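ハーネス仕分けをトレー方式に ベラミー組立室、11月から全ラインへ

2018-10-06

小物部品の組立を請け負うベラミー(Bellamy)が、配線キットのそろえ方を変えた。部品ごとに黄色い容器へ入れておき、1台分だけをステンレスのトレーに出す。以上。仕組みとしてはそれだけ。

対象は制御ユニット「Tulance」向けのキット。ソレノイド、丸型の赤い基板、色分けされた電線の束など。従来は袋詰めのまま作業台に積み、組む人がその都度あけて探していた。取り違えが続き、夏の棚卸しでは行き先の分からない電線束が43本出てきたという。数え直しに半日。

新しいやり方ではトレーの底に白い紙を敷く。細い線や小さなコネクターが見つけやすく、汚れたら紙だけ替えればいい。容器の配置は台ごとに固定、ラベルは今のところなし。色と形で分かるから、とのこと。ただし赤と黒の線は長さ違いがあり、ここはまだ検討中。
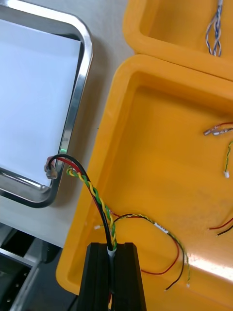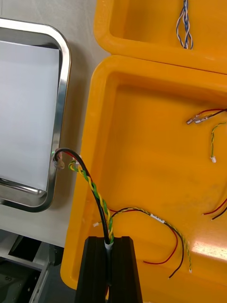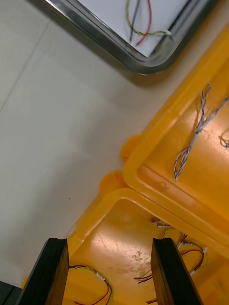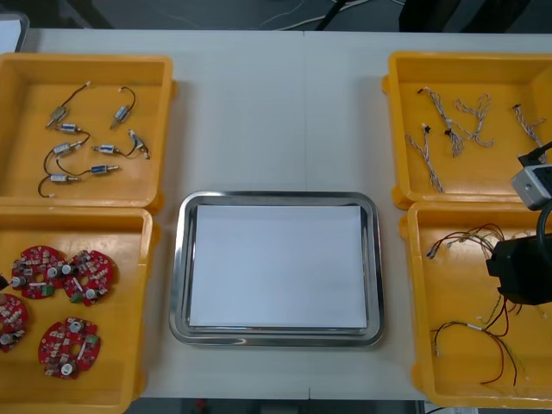 トレーと黄色い容器を並べた作業台

ウェイン・ホワイトリーによると、いちばん手間が減ったのは電線の束だそうだ。前は絡まったものをほどくところから始まっていた、今は1束ずつ置いていくので、足りなければその場で気づく、と話す。一方で、容器が浅いと線の端が縁から出てひっかかる、深いものに替えてほしいとも。これについて回答はまだ出てていない。

9月末までにこの方式でそろえたキットは1173組。入れ忘れで戻ってきたのは2組で、どちらもコネクターの付いた短い線だった。

11月からは「Grivance」向けの台にも広げる予定。容器は同じものを追加で注文済み。納期は未定。トレーの方は寸法が合わず、別の業者にに見積もりを依頼しているところ。紙は当面、事務所のコピー用紙を切って使う。

袋詰めでの受け入れは月末で終了。納入元には今週中に案内を送るとしている。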